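Wakeck Radio launches a spring series on sleep, and I get to host it

SUMVILLE, April – I've been wanting to make this show for ages, and now I finally get to tell you about it! Starting this month, Wakeck Radio is running The Long Night, a new audio series about sleep: how we get it, how we lose it, and what people in all sorts of jobs do to get it back. I'm Lensa Adugna, I'll be your host, and yes, I recorded a good part of it in my slippers.

The first guest is Halldóra Egilsson, a sleep nurse who spent years on night shifts at Hafstein before she started teaching other nurses how to live with them. We talked for so long that our producer, Tomás Torres, had to knock on the glass. She has strong opinions about naps (short, early, alarm on) and even stronger ones about phones in bed. I went home and moved my charger to the kitchen that same evening.

In the second episode I sit down with Ingvar Overgaard, a baker who has been getting up at 2:30 a.m. for most of his working life. He walks me through his whole evening, from supper to blackout curtains, and he's very funny about trying to explain his bedtime to his neighbors. Then comes Kolbrún Briem, who runs a breathing and stretching class in Zondthorpe. She gets me down on the studio carpet for one of her wind-down routines – you'll hear my knees.

Before we recorded anything, we asked our listeners to write in about their nights. We got 645 letters and emails, and I read every one of them. New parents, truck drivers, students, a man who sleeps best in his garage. Of those, 167 were about waking up in the small hours and lying there, so that topic gets an episode all to itself. Please keep writing, we're still reading!

Each episode runs 30 minutes and goes out at 8 p.m., early enough that you can listen and still get to bed at a decent time. You can also stream the whole series on the Wakeck Radio website, where we've put up Halldóra's sleep diary to print at home. Members get the longer, looser versions of the interviews, including the part where Ingvar and I argue about coffee.

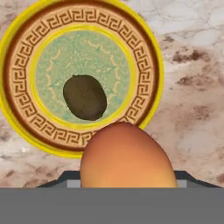
Do I need to be a member to listen? Every regular episode is free, on the air and online, and membership only adds the extended interviews.

We're also recording one episode in front of an audience at the Sumville Library. The room has 133 seats, and tickets are free but you do have to reserve one through our website. Halldóra and Kolbrún will both be there to take questions, and the doors open at 6:30 p.m.

Press contact: Tomás Torres, producer, Wakeck Radio, Sumville. Preview copies of the first two episodes are available to reporters on request.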